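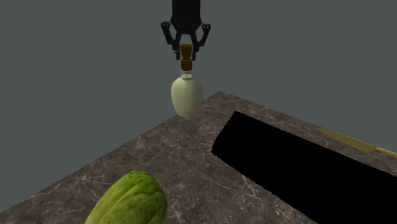

The Lestelville Question and the Habit of Blaming the Neighbor

May 30, 2018

Successive governments in Zekent have maintained that the unrest in the Lestelville district is directed and paid for from Hjaltested. The charge has been repeated in parliament, in the press and at regional meetings for so long that few citizens now ask what evidence supports it. Hjaltested denies everything, as it always has.

It would be naive to accept that denial in full. Hjaltested has sheltered opponents of the Zekent government on its soil, and it has closed the Sirkatwood crossing whenever trade talks did not go its way. The closure in March held up goods for 8 days and raised the price of flour in every border town. A state that behaves in this manner should expect suspicion.

Suspicion, however, does not explain why young men in Lestelville leave their villages. The district has 2 secondary schools for a population that is spread over a wide and mountainous area. Its land court has not sat regularly in years. Some 3000 families are still waiting for title to the plots they were promised after the resettlement, and many of them have watched the same land pass to officials and their relatives. These decisions were made in the capital, by our own ministries.

I have written before that foreign interference needs a door through which to enter. Where the courts function and salaries are paid, an outside agent finds few listeners. Where a teacher goes unpaid through the winter and the police ask for money at each checkpoint, he hardly needs to make an argument.

There is also the matter of the border force. The government proposes to send 1000 additional men to Sirkatwood, and the opposition parties have supported the measure with hardly any debate. The proposal contains no provision for the land court and no timetable for the titles. Even the liberal newspapers, which once published serious reporting from the district, have confined themselves to the conduct of Hjaltested.

Parliament should require the interior ministry to publish the findings on which its accusations rest, with whatever omissions security demands. It should also hear the district council of Lestelville in open session before the vote on the border force. The council requested such a hearing in writing and has received no reply.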